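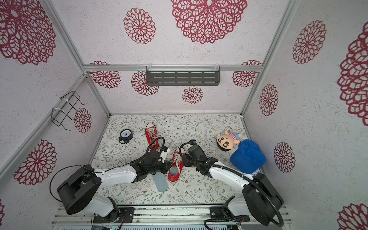
Small household items on a patterned mat, including an alarm clock, red canvas sneakers and a blue knit hat.

Call for Participants: Household Tidying Study

Plidolum invites adults to take part in a study of how people sort and put away small belongings at home. The study is carried out with Siltik at the Onuoha building and will open in March.

Participants will be given mixed sets of everyday items - shoes, insoles, hats, clocks, soft toys - and asked to arrange them as they would in their own entryway or bedroom. Shelves and wire racks will be provided. There is no correct arrangement. Staff will note the order in which items are handled and where each one is placed.

Each participant attends one session, which includes a short written questionnaire on storage habits at home. Sessions are held on weekdays and begin at 9 a.m. A total of 102 places are available.

Applicants must:
- be 18 years of age or older
- live in a home where they do at least part of the tidying
- be able to stand and lift light objects
- read and write everyday English

Persons who took part in the earlier Plurley storage survey may apply but should say so on the form. Participants receive a store voucher at the end of the session, and parking is free of charge.

Application forms are available at the Plidolum front desk, Room 8, and may be returned there in person or by mail. Applicants will be informed of the outcome in writing. Incomplete forms will be returned to the sender.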